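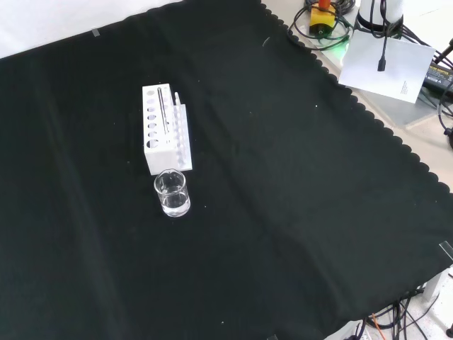

A white test tube rack on black cloth. Hulero Well Water Project, spring report.

Progress report to the Mesach Fund, second installment
Apr 21, 2024

Hi Roxana,

I know the form asks for one page and I'm going to run over again, sorry! There's a lot to tell you this time, and I'd sooner put it all in here than have you call me with questions (though you're always welcome to call, you know that).

Where we are with the wells. We promised you 170 samples by the end of the grant year, and the Lowther side of the valley is finished. Every household on that list has been visited, sampled and sent a letter with its numbers. Plarthorpe is slower. The houses are farther apart, a lot of the wellheads are down in old pump pits with lids that weigh a ton, and we lost a chunk of February to the bridge being closed. Wiremu Pearce has been driving the long way around by the quarry and his gas receipts show it. I've attached those.

The nitrate results are the part people ask me about in the grocery store. Most wells came back fine. Along the low road in Lowther, 12 of them were over the drinking water limit, and that's more than I expected in one stretch. They're mostly shallow dug wells, older than anybody's paperwork, sitting downhill from hay ground that gets a heavy spreading every spring. I don't want to point a finger at one farm on the strength of a single round of tests. We're going back in May after the rains to sample those same wells a second time, and Tayla Rakena is mapping them against the soil survey so we can see if depth explains it or slope does, or both.

In the meantime we told those families the same day we had the numbers. Two of them have small babies, so we went in person. Both are on bottled water now for drinking and formula. One of the others told me he'd been drinking it for fifty years and wasn't about to stop, and offered me a glass.

Bacteria is a different story and a cheaper one to fix. Nearly every bad result traced back to a cracked cap or a missing seal, and you can put those right in an afternoon with a wrench. We'd budgeted for 30 replacement caps and I'd like your okay to move some of the unspent printing money over and buy more. The printing came in way under because the school let us use their copier. I've marked the line on the budget sheet, please tell me if you need that as a separate letter.

The evening classes. We ran 4 over the winter, all at the Hulero grange hall. The first one was thin, partly the ice and partly me putting the wrong start time on the flyer. After that Mereana Waaka took over the flyers (thank goodness) and we had to bring in chairs from the church. People bring a jar from their own tap, we go over what the lab looks for and how to read the report, and then everybody stands around eating pie and arguing about softeners. The softener talk has gotten big enough that I think it should be its own night next fall.

Something that didn't work: the online sign-up. I spent a good part of my January hours on it and hardly anyone used it. They'd rather leave a message on my phone at six in the morning. I've quit fighting this and we've gone back to a paper notebook, which Nikau Ellery types up on Fridays. If you're asking where I'd trim next year, trim the website.

Money, quickly. Lab fees are right on budget. Mileage is over, for the reason above. Supplies are under. Nikau's hours are a little over and worth every cent, and I'd like to talk about making that job half time if you renew us. The full sheet is attached, and I've added up the columns twice.

What's next: finish Plarthorpe, do the repeat sampling on the low road, get caps on the wells that need them before folks start filling pools. I also owe the county a copy of our map, with the house names taken off, and they've been patient about it.

If you want to come out for the May sampling, bring boots. The pie is only at the evening classes, but I expect I could arrange something.

Thanks again, and tell me about that printing money when you can.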